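Tindolbridge Robotics Club boards > Projects > Laundry task, hand-held gripper demos

gremau_bench
Posted Saturday, 9:40 am

ok so where we are. Goal for the term project is still the same, cloth out of a basket and into a second basket, arm does it on its own. We have 1516 demos on the drive. Target was 3000. Showcase is in November and the training box is booked half the time by the drone people.

Question for everybody — do we keep collecting or do we train on what we have? I vote train. Need an answer before Monday's build night.

otis_firmware
Posted 9:58 am

train now. first run always finds something dumb in the data anyway, better to find it at 1516 than at 3000

slowservo
Posted 10:12 am

Disagree. Half of those 1516 are the same towel from the same spot. If we train now we get a policy that knows one towel. Last year's team did exactly this with the cups and spent three weeks finding out their arm only liked the blue one.

otis_firmware
Posted 10:15 am

so thats an argument for better demos, not more demos

slowservo
Posted 10:16 am

It's an argument for both

pinchpoint
Posted 10:51 am

Can I bring up the cubes again. I went thru the Dantas folder last night and a bunch of clips lose tracking when the wrist rolls over. You get a jump in the pose, then it snaps back. Arm is going to try to copy that jump. I threw out 5 clips just from the first batch and I was being nice.

If you roll your wrist past the point where the cube faces point at the floor, redo it. Please.

gremau_bench
Posted 11:04 am

is that a cube problem or a print problem? The first set was printed on glossy paper and the ceiling lights wash it out

pinchpoint
Posted 11:09 am

Both sets do it. Glossy is worse. Matte ones still drop when your own forearm is in the way.

tapeandzipties
Posted 11:30 am

I'm the one who did most of the Dantas clips so sorry lol. In my defense the grip is heavy and after an hour your wrist goes wherever it wants. Can we do shorter sessions? 20 minute sessions and swap. I get sloppy and I know it

otis_firmware
Posted 11:33 am

fine with swapping. who resets the basket tho, thats what eats the time

tapeandzipties
Posted 11:41 am

whoever isnt wearing the rig. Cloth gets tossed back in, dont fold it, dont place it nice. We had a stretch of demos where somebody was laying it flat every time and it was useless

slowservo
Posted 12:20 pm

Agree on the cloth. And change the cloth. Pink one, the gray towel, a t-shirt, something small like a sock. Move the basket between takes too.

pinchpoint
Posted 12:48 pm

Pink one with the gripper going in, both cubes on.
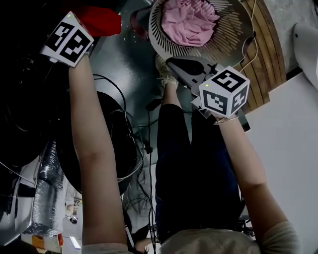

newbie_kal
Posted 1:15 pm

joined two weeks ago so sorry if this is in the wiki. Do I have to recalibrate every time the gripper changes hands, or only once a day?

gremau_bench
Posted 1:22 pm

Once at the start of each day, and again if a cube gets bumped or taken off the mount. Swapping people is fine, cube position relative to the gripper doesn't change. Write it in the log either way.

otis_firmware
Posted 1:40 pm

wiki page on that is out of date btw, it still describes the old bracket. ill fix it tonight or someone else can

slowservo
Posted 2:05 pm

Proposal. We collect 1000 more, varied cloth, basket moved, wrist rule enforced. pinchpoint filters the old ones. Then train.

otis_firmware
Posted 2:09 pm

1000 is a month of build nights. train tonight on the old stuff WHILE you collect. box is free until Sunday, i checked the sheet

slowservo
Posted 2:31 pm

And then everyone looks at a bad run and argues about it for a week. But ok, if its free its free. Filter first.

pinchpoint
Posted 2:38 pm

I can have the jumpy ones flagged by 6. Not deleting anything, just a column in the sheet. Don't start before that.

gremau_bench
Posted 2:50 pm

Going with that. Otis starts the run after 6, everybody else keeps collecting Monday, 20 min swaps. slowservo bring cloths.

slowservo
Posted 2:52 pm

I still think it's early. Bringing cloths.

tapeandzipties
Posted 3:17 pm

does anyone have the charger for the second gripper, its not in the drawer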